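There's nothing like an old workshop with tall glass down one side! Iveta Hudec fell for hers in Voststead at first sight, and she left the ductwork bare overhead.

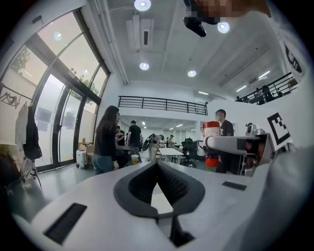
Round recessed lights, open ducts and a wall of dark-framed glass.

Her favorite touch is the lighting, small round spots mixed with long fluorescent rows toward the back. It's a bright, generous room, and she still grins walking in.

Comments

Yichen Kang: Love those windows!

Hongjun Gu: Who cleans the glass?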